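A few posts about the small port at Nukunstead, for those who ask me why the new ferry line does not stop there.

The port has one berth for cargo and one for passengers. The operator, Hwang, bought the lease in May and now holds it for 14 years. The town kept the land and the lighthouse. 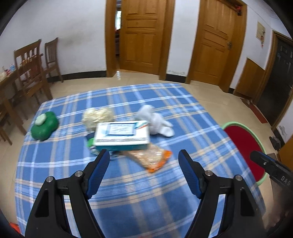
Hwang wants to bring in container feeders from Asetness. For this the harbor must be made deeper by 2 meters. Most of what would come through is simple consumer goods in small cartons, like the white and teal box on the blue plaid cloth. Such boxes weigh little but fill a container fast, so the port earns by the container and the weight does not matter much.

The old customer was Gener, who shipped gravel. Gravel needs a crane and a big yard. Containers need a different crane and a much better road.

The road is my worry. It is narrow, it passes the school, and the plan speaks of 129 trucks a day in the busy season. I read this page three times to be sure.
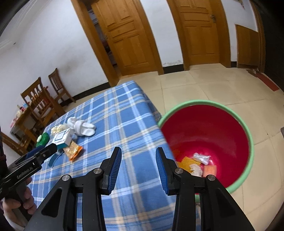
Hwang says it will pay for a bypass, but only after the port handles over 2000 containers in one month. Until then the trucks use the school road.

I am not against the port. My father worked on the gravel boats and I want to see ships here again. I only ask that the bypass comes first – or at least at the same time.

The ferry line will decide after the dredging. The plan is at the town library, second floor, open until six in the evening. Please read the part on noise also, it is short.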